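The Loaf That Woke Up Kilteno

At six in the morning the line outside Grisine already bends past the post office, and I can't blame a single person in it. Kimie Furukawa bakes one thing here, a dark rye with toasted chestnuts, and it is wonderful — sour, chewy, a little smoky at the heel.

She sells 203 loaves a day in September, in a town of 2,681 people. Do the math and you'll see why you get up early!

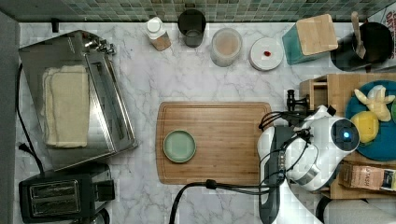
A bamboo cutting board and a small green plate, with the toaster close by.

The starter came with her from Vernar, and she feeds it twice a day with flour from the mill up the road. Each loaf weighs 900 grams and keeps for most of a week. Buy two. Eat the first one plain, on the walk home, and save the second for soup.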